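About us

Trekow is a small firm that goes into offices, surgeries, shops and the odd parish hall and tells them what is in their rubbish. We have been doing it long enough to be suspicious of most of what is said about recycling at work, including some of the things we used to say ourselves.

The business was started by Elli Manninen and Barrett Whitlock. Elli had been buying cleaning supplies for a chain of dental practices and Barrett drove a collection round. They met over a disputed invoice. The practices were paying for a mixed recycling service, and Barrett had been told to tip the lot in with the general waste because it was always full of coffee cups. Both sides had the paperwork to show that everything was going well.

What we do

We sort through what you throw away, by hand, over a working week. We weigh it, we write down what we found and we give you a report of no more than 12 pages. If you are paying for collections you don't need, the report says so. If your present contractor is doing a decent job, it says that too, and you won't need us again for a while.

We don't give out certificates. We have been asked for them many times, usually by people who already have a space on the wall. We also won't use the words "zero waste" about any building with people in it.

Our first large job was for Fliden, who make fittings for shop windows and had 300 people on one site. They had been told by another consultant that 88 per cent of their waste was recycled. Tavion Hutchins spent his first fortnight with us finding out where that figure came from. It was the share of waste that had been put out for recycling. What came back from the sorting plant as rejected had never been taken off. Fliden were not pleased with the new number but they printed it, and they are still a customer.
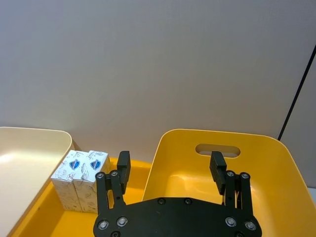 Most of the arguments we have with customers are about containers. There is a whole trade in selling sets of bins, and the claim made for them is nearly always that colour does the work: give people the right colours and they will sort properly. We doubt it. A big yellow bin standing in the same row as a cream one tells you that somebody thought about colour, and it tells a visitor nothing whatever about where to put a yoghurt pot. Colours differ from one council to the next and one supplier to the next, so a new starter who learned the system at her last job may well have learned it backwards. Plain words on the lid, in large type, at the height people look, have done better in our own checks than any scheme of colours. They also cost next to nothing, which may be why they are not much advertised.

We feel much the same about apps, lids that talk, league tables between departments and the stickers with faces on them. Some of these may work. We would like to see figures from more than the first month, and we'd like them from somebody who isn't selling the stickers.

Who we are

Elli Manninen runs the office and writes the reports. Complaints about the reports go to her as well.

Barrett Whitlock looks after site visits and still has a low opinion of coffee cups.

Simin Parsa does our weighing and record keeping. She came from a food laboratory and brought her habits with her. If two of our totals don't agree, the report waits.

Tavion Hutchins reads contracts. If yours has a yearly rise hidden in the small print he will find it.

Duangjai Rojanasak joined us in December and handles our work in Pirville, mostly with small shops that share a yard and can't agree whose cardboard it is.

What it costs

We charge by the day and the price is fixed before we start. We take no commission from bin makers or waste contractors. Van Dusen offered us one and we turned it down; we mention it because their salesmen have been telling people otherwise.

If you have fewer than 12 staff you probably don't need us. Ring anyway and Barrett will tell you what to look for in your own bags, free of charge. Bring gloves.

Page last checked 29 June 2018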